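Stillero Community Help
Evaluation kits and services

Loso plate-handling service: is the trial package suitable for a small canteen?

Posted by Violeta Orellana, May 10, 2021

Our college has been offered a trial of the Loso plate-handling service. The supplier's quotation covers the installation of one arm on a bench, the gripper fingers, a set of taught movements and remote support for the length of the trial. The stated purpose is to take used plates from a bench and place them in a dishwasher rack. We serve 141 covers at midday and have 2 members of staff in the wash area.

Before we reply to the supplier, I should be grateful for the views of members who have had the service on site. In particular, we wish to know whether the standard two-finger gripper is adequate for round plates with a raised rim, what bench is required, and whether the fee of 1436 for the trial period is in line with what others have been charged. Our plates are plastic, and we have no plans to change them.

Nilmini Barua

We took the Loso service on trial last August and kept it for a further term. I shall deal with your points in the order in which you raised them.

The standard fingers are adequate for plastic plates, provided that the plate is taken by the rim. The arm supplied under the package is a Franka Emika, and the fingers close on either side of the edge. A plate held at one point on its rim will hang at an angle, and the taught movement has to allow for this when the plate is lowered into the rack. In our case the supplier's engineer had set the rack position as if the plate would hang straight, and the first two days were spent correcting it. Please ask for the rack position to be set with your own plates and not with the supplier's samples.

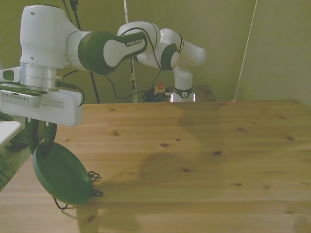
Chong would disagree about the fingers, and has said on this site more than once that the soft-tipped set from Sekitz should be fitted from the first day, at a further charge of 500. I have used both. The soft tips grip better on a greasy rim, but they wear, and replacements are not included in the service agreement. For a trial I would keep to the standard set.

As to the bench, ours is a plain timber table and it has served well enough. It must not rock. The emergency stop should be placed where a member of staff can reach it without leaning across the working area – the installer will put it wherever the cable happens to run unless told otherwise.

Our own fee was lower than yours, but it did not include remote support. I would regard your figure as fair if the support is available during serving hours. Ours closed before the midday wash was finished, and this was the main ground for complaint in our report to the supplier.

canteen_north

We had it and sent it back. Too slow for us at the busy time. Fine with plates, no good with bowls, and the quotation did not mention bowls at all. Check what it says about cutlery left on the plate as well.

Violeta Orellana

I am obliged to you both. The quotation is silent on bowls and on cutlery, and I have written to the supplier on each. I have also asked for the support hours to be stated in the agreement.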